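An afternoon at the Filtport open lab
2020-07-11

I finally got to go see the Filtport robotics lab at Prallstead, and I've been meaning to write it up before I forget the good parts. I went for the software, mostly. I write control code for packaging lines, so I've seen plenty of arms swing around, but I'd never had a proper look at how people build the stack for learning from demonstrations. You hold a gripper in your hand, you do the chore yourself, and the software turns your motion into something an arm can copy later. Great idea, lots of plumbing!

The tour began with a talk in the hallway (too long, good coffee) and then we got split up. My group went straight to the pose tracking part, and I was happy with that. Everything else in their pipeline hangs off it. If the software doesn't know where the gripper is at every moment, the rest of the recording is junk.

Their tracker is called Niskanen. It mixes the gripper camera's picture with motion sensor readings and spits out a position and a rotation for each camera picture. The engineer running our session told us it hates plain surfaces, and I got to see the confidence plot sag when the tracker ran low on corners to hold on to. Wood grain helps a bit, but the lines repeat so much that it can lock on to the wrong stripe and slide sideways.
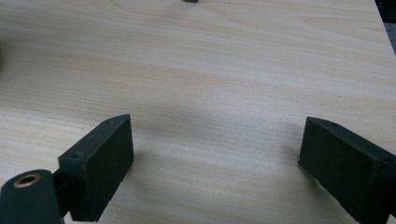
What does the software do when tracking gets lost in the middle of a recording? It marks the stretch as bad, keeps going on the motion sensor alone for a short while, and throws out the whole recording if the camera hasn't found itself again by then.

I liked that answer. At my job we tend to patch over gaps like that and regret it later. They'd rather lose a take. The cutoff is set in a plain text config file, and the engineer changed it while we watched and replayed an old log to show the difference. With the loose setting, the replayed path had a lovely smooth curve in it that was completely made up. With the tight setting the take got dropped - no arguing with it.

Next stop was calibration, which I expected to be dull and wasn't. Each gripper has its own small file with the camera lens numbers and the offset from the camera to the fingertips. Mix up two files and the planner thinks the fingers are somewhere they're not. They run a check at the start of each session: open, close, open, close, and the software compares the finger spots it sees with what the file says they should be. Mine passed on the second try. (I closed it too fast the first time and the timestamps got ahead of the pictures.)

Somebody in the group wanted to know about thin and shiny things, and that got us onto perception. Skinny black parts are a pain for depth estimates, so the team scores every depth map and lets the planner see the score

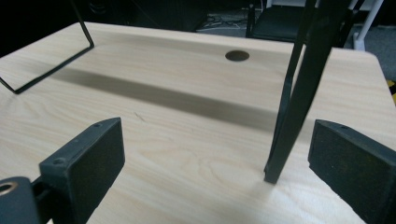
along with the map itself, which means the arm can slow down near anything the model isn't sure about. I thought that was the smartest bit of the whole visit. Most planners I've worked with get a yes or a no for each chunk of space, and then you pad everything with a safety margin until the robot can hardly move. Passing the doubt along costs more computing, but they said the planner still comes back with a path fast enough for their arm.

The last session was two-handed work. Now you've got two grippers, two cameras and two clocks, plus a view from up at head level to tie them together. The syncing tool is from Cinstead and it's a small thing with a very plain window: three rows of ticks, one per stream, and a red bar wherever they drift apart. They had 3,297 takes in the library when I was there, and they can search them by drift, by task, or by which hand moved first. I could have played with that search box for an hour.

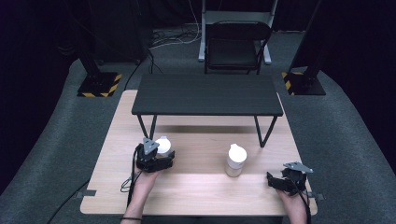 If you want to go

They're doing more visits through the end of July, with 20 people to a group. Sign up for the software track if you get a choice, and ask for the log replay, they don't always show it. Wear comfy shoes, as you're standing the whole time. Parking is 5 dollars at the Prallstead lot, and the walk from there is short but all uphill. I've already asked if I can come back with a couple of our own logs.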